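Serving Coffee from a Countertop Dispenser

Set the dispenser on a level table with the drip tray facing the edge you will serve from.

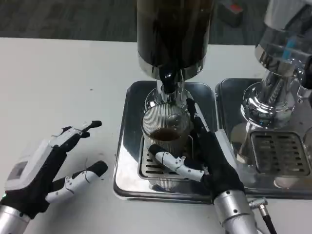
Leave enough clear surface beside the tray to put down a full cup. At the Gerngate office we keep one side of the table free for this and store spare cups elsewhere.

1. Check that the slotted grate sits flat in the drip tray. A grate that rocks will tip a narrow tumbler.

2. Stand the cup on the grate, directly under the spout. The nozzle should point into the mouth of the cup and stay clear of the rim.

3. Hold the cup around its side while dispensing. Ribbed glass gives a better grip than plain glass but heats up just as fast. Use a sleeve if the coffee is above 178 °F.

4. Stop with at least 20 mm of space below the rim. Black coffee can go higher, but Neema Ogola's rule of one fill height for all drinks has reduced spills.

5. Wait nine seconds for the nozzle to finish dripping, then lift the cup straight up before moving it sideways.

Empty the drip tray at noon and again at closing. Rinse the grate separately and dry the steel with a soft cloth. Wipe the chrome parts with a damp cloth only; abrasive pads leave marks.

Fill heights were set by Upendo Ndung'u in November and apply to tumblers only. Mugs are covered on the Khaemba page.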